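Waiting Rooms Deserve Better Hours

The Femirstead Tenants' Forum has long held that a public building should serve the people who live nearest to it. The reading room at Lendness closes at 5, an hour at which most working residents have yet to start their journey home. We regard this as a poor use of a sound building.

A survey carried out in July drew 125 replies. Of these, 90 asked for a later closing time, and several offered to pay a little more in rates to secure it. Nabila Sitompul, writing for the Forum, has set out the case to the council with care - and has so far received a short letter of thanks.

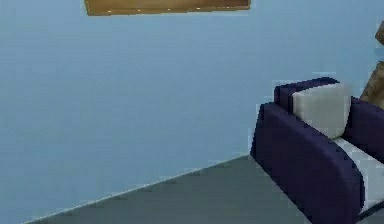 Who would pay for the longer hours?
The council would meet the cost from the existing buildings budget, with any shortfall shared among the three parishes.

The Forum accepts that staff must be properly paid for evening work. It doesn't accept that the matter should wait for another review. Grornenis has kept its own reading room open until 10 for two winters, and its council has published the accounts in full. We ask that Lendness be given the same trial before the next budget is set.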